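Garment log, Clultau repair and laundering trial
6 March 2019
Entry by R. Boonchu

Item 28. Black long-sleeved sweatshirt, orange ribbed cuffs, small orange patch above each cuff. Supplied by Yareli Cervantes from her own closet. Care label washed out, fiber content unknown. Logged as knit, medium weight, until Sumathi Mudaliar can do a burn test on a seam trimming.

Laid out on the bed at Prostthorpe, cutting table in use. Collar to the far side, body toward the near edge. Sheet left on under the garment. 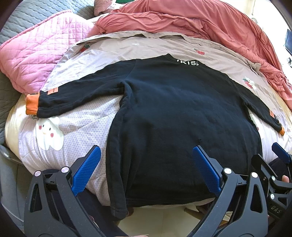
Sleeves to be opened out before anything is measured. Body length is taken from the collar seam to the hem with no tension on the cloth. On a mattress the hem hangs over the edge and the weight pulls the body long, so the length goes in as provisional. Repeat on the table.

Defects:
Small dark spot on the lower body, wearer's left. Hole or pucker, not settled. Check from the inside before assigning a code. If it is a snag, pull the loop through with a latch hook and leave it. If it is a hole, two ladder stitches from the back in black polyester, then a fusible dot, 5 mm margin all round.
Creasing across the chest. Storage creases by default, no code.
White lettering at the collar. Inspect for cracking under the lamp. No iron on the face side.

Dye transfer: black and orange on the same piece, so the cuffs get the wet rub test first. Manikandan Amin wants the orange tested separately from the patch. Agreed. Use a new cloth for each.
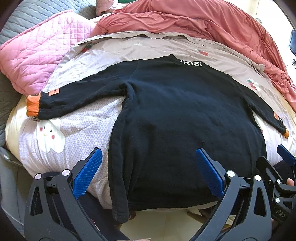 Folding method for return: sleeves straight across the back, cuffs level, sides in to the width of the collar, then hem up in 2 folds. Print stays inside the fold with tissue over it. The Fernandes sheet says to roll. Rolled pieces came back from Rokville in August with ridges at the side seams, so I am staying with the flat fold.

Still to do: table length, inside check of the spot, rub tests. Bag number is 87. Jagadeesh Raju has the tags.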